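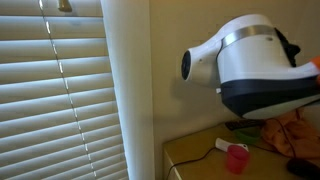
# Teaching an arm to hold the vacuum

5/27/23

The blinds in the front room have been dusty since we moved to Vullgate, and I have now spent more time getting a robot arm to deal with them than it would take to wash every blind on the street by hand. I'm fine with this. My partner is less fine with it, mostly on account of the table.

The arm is a second-hand Sarnov, bought in April from a school that was clearing out its workshop. It came with a manual for a different model and a gripper that closed like a bad handshake. The vacuum is our own handheld, the white and navy one with the silver band over the top, which weighs more than you'd think and has all its weight in the wrong spot.

## The grip

A handheld vacuum is made for a human palm, and the Sarnov hasn't got one. It has two fingers with flat faces, and the vacuum has no flat faces anywhere. My first try lifted it nicely and then let it roll slowly nose-down until it was pointing at the floor like a sulking teenager.

I tried squeezing harder. The shell creaked and I lost my nerve. Then I rang Socorro Escobar, who used to look after packing arms at Prodstead, and she asked what I'd put on the fingers. I said nothing. She said "well, there you go" and went back to her dinner.

So, rubber. I cut up an old bike tube, cleaned the talc off the inside and glued a patch to each finger with contact cement. Leave it overnight. I left it for an hour the first time and ended up with rubber glued to the vacuum, which took most of an evening and some metho to put right.

With the pads on, and the pick-up point moved back towards the motor, it stays where it's put. You can aim the nozzle off to the side at the blinds and walk across the room without it drooping.

## Telling it how heavy its hand is

I skipped this step for a fortnight and blamed the joints. The controller wants to know what's hanging off the end of the arm, and if you leave that at zero it thinks it's being pushed around by a ghost and stops every few moves with a collision fault.

The kitchen scales said 924 grams for the vacuum with the bin emptied. I put that in, guessed at the centre of mass by balancing the thing on a ruler, and the faults went away. If you change the nozzle or let the bin fill up, check it again. I say this as someone who didn't.

## Setting the height

Don't start at the blinds. I taught the first position well out in the room, then crept in at the slowest speed with my thumb on the stop button. The slats bend if you so much as look at them, and the nozzle is hard plastic. I settled on a gap of nearly two fingers and I'm still not sure it's close enough to pick up anything besides the fluff that was leaving anyway.

The path is dull: across one slat, back a bit, down a bit, across again. The blinds have to be lowered to the same spot each time or the whole thing is off. There's a pencil mark on the window trim now, which I'm told is temporary.

## Looking after it

The joint covers collect dust, naturally. I wipe them with a damp cloth before each run and look over the cable where it bends at the elbow, as the last owner had wrapped that bit in electrical tape and I don't entirely trust his taste. The rubber pads get a wipe with metho. Once they go shiny they slip, and then it's back to the bike tube.

The base bolts want a nip up every so often too. Mine had worked loose by half a turn, and half a turn at the bottom is a surprising amount of wobble by the time it gets to a nozzle.

Still to do: a proper cradle for the vacuum so I'm not handing it over like a nurse in a surgery, and some way of switching it on that isn't me leaning in and pressing the button. Yupanqui sell a little relay board that might do it. Socorro thinks a cable tie around the switch would be cheaper, and she's probably right, but I've already got the relay in my cart.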